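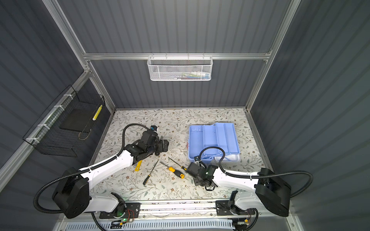 Can a machine put away a set of hand tools without help?

Under controlled conditions, often; in an ordinary garage or kitchen, seldom. Current systems can pick up rigid objects they have met before and place them in a known container, but they do so slowly and tend to fail when objects overlap or the container has been moved.

Tool tidying is a class of manipulation task in which a machine clears hand tools from a work surface and returns them to storage. It is usually grouped with the household and shop-floor chores, such as loading a dishwasher, sorting laundry and restocking bins, that are simple for people and remain difficult to automate. Two-arm tabletop stations are the most common platform for studying it.

Task structure

The task is normally divided into perception, grasping, transport and placement. Screwdrivers are a frequent choice of object. Their handles are thick enough for a parallel gripper to close on, but the shaft is thin and the weight is unevenly distributed, so a grasp taken too far toward the tip allows the tool to rotate in the fingers. A handle lying against a flat table also leaves little clearance for the fingers, and the approach height must be held within a narrow band.

Placement is generally harder than grasping. A cantilever toolbox, whose trays fan out in steps when opened, offers several storage levels at different heights, and each upper tray partly blocks access to the one beneath it. The arm must tilt the tool to match the length of the compartment, lower it without striking the dividers, and release it without dragging it back out. Closing the box adds a further step. The trays move together on linked hinges, and a tool that stands above the rim will jam them.

Two-arm operation

A second arm allows one gripper to steady the box while the other loads it, and permits a tool to be passed between grippers when it must be turned end for end. It also introduces the risk of collision. Most stations mount both arms along the same edge of the table, which leaves a shared region in the middle where only one wrist can work comfortably at a time. Cables routed outside the links reduce this region further.

Wrist cameras are widely used because an overhead view loses sight of an object as the gripper closes over it. Their drawback is a narrow field of view: a small item lying under the wrist of the opposite arm may be missed by both.

Performance

Published results are difficult to compare, as laboratories differ on what counts as a completed trial. The Pruster protocol, drawn up by Visitación Cabello, scores a trial as complete only when every tool is inside the box and the lid can be shut. In the first Pruster series, run at the Cemlow workshop, a two-arm station completed 67 of 103 trials. The median completed trial took some 90 seconds. Most failures occurred at placement, chiefly through tools coming to rest across two compartments.

A later series by Nicanor Aranda kept the same station but moved the toolbox between trials. Completion fell sharply, and Aranda attributed the drop to control policies that had learned the position of the box in place of its shape. He recommended that a fixed-box result be reported separately from a moved-box result, a practice since adopted in the Brostasa test notes.

Variation in the work surface has a smaller but measurable effect. Patterned table coverings lower detection rates for thin shafts and for clear plastic parts, which are also poorly registered by depth sensors.

Practical use

Shop-floor use is limited to fixed cells in which tools are returned to shaped foam cutouts. The Pastor cell, the best documented of these, handles one tool set and requires manual reset when a tool is dropped. Domestic use has not passed the trial stage. The main obstacles are speed, the cost of two arms relative to the time saved, and the lack of a reliable way to recover from a dropped or wedged item.

See also: Bin picking; Parallel gripper; Teleoperation

14 comments · 2 shares
Contact the editors | Copyright the contributors | Back to top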